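Small folding step stool from Prirnis, orange and light – my review after some months

I bought this stool in August and I wanted to wait before I write, because with plastic furniture the first week says very little. I paid 447 crowns for it in the Seppälä shop near the station. On the same shelf they had a bigger one from Fekotitz for 501, but it was too high for what I need. I need it for the hallway, for sitting down when I put on shoes, and sometimes for reaching the upper shelf in the closet. I am not tall.

The color first, as many people asked me. You can choose dark blue, green, or this one with the light seat and orange legs. My sister says it looks like something from a kindergarten. I like it very much. In our hallway there is not much daylight and the orange makes it more friendly.

The legs are crossed like the letter X, one pair at each side. When I turned it over I was glad to see that the plastic in the legs has ribs in it. My old stool had flat thin legs without anything like this, and one of them cracked in winter when I left it on the balcony.

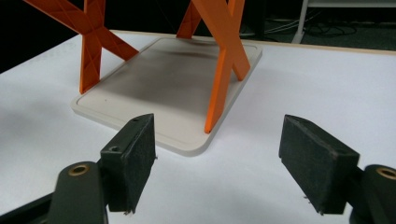

The stool upside down, with the ribs in the legs

The underside of the seat has a low rim that goes along inside the edge. It takes dust, and it also takes small stones from the shoes if you store it this way up. I wipe it with a damp cloth and a little dish soap. Light plastic shows every mark, so if you have children or a dog, maybe take the blue one. Some smudges come off only when I rub them a second time.

Now about standing on it. I weigh less than my husband and for me it is steady. When he stands on it, I hear a small sound from the legs, but nothing has bent so far. The paper in the box gives a limit for the weight and I would not go over it. On tiles it can slide a little when you step on the edge, so please step on the middle. On the carpet it did not slide for me at all.

The folding I must practice. The first three times I pinched the skin of my thumb, and after that I learned to hold the seat from the short sides and push slowly. It does not need any tools. Folded, it goes between the washing machine and the wall, and this was the main reason why I bought it.

For sitting it is low. If you have bad knees, you will not enjoy getting up from it. For shoes the height is good. Most of the time I use it together with my pink slides, which I wear at home all year – I sit, take off the outdoor shoes, put on the slides and go to the kitchen.

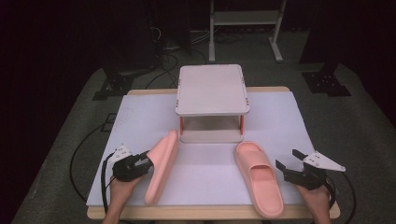 The slides were a separate purchase and I will only say a few words about them. The sole is thick and soft, and the strap is wide, so they stay on the foot also with socks. I take one size bigger than in normal shoes. They get dirty on the sole quite fast but can be washed under the shower.

Back to the stool. I wrote to the shop with a question about rubber feet, to stop the sliding on tiles. Ulla Karppinen answered me the next morning and was very polite. They do not sell such feet for this model, but she told me that the small felt pads from Filler would fit. I tried them and I cannot recommend it, they fell off after a week. Now I put a thin mat under the stool and the problem is gone.

What I would change: a softer edge where the hand goes when you fold it, and a hole in the seat for carrying. The price I find fair. I give four stars from five, and I would buy it again, probably in green for the bathroom.

Written 9th December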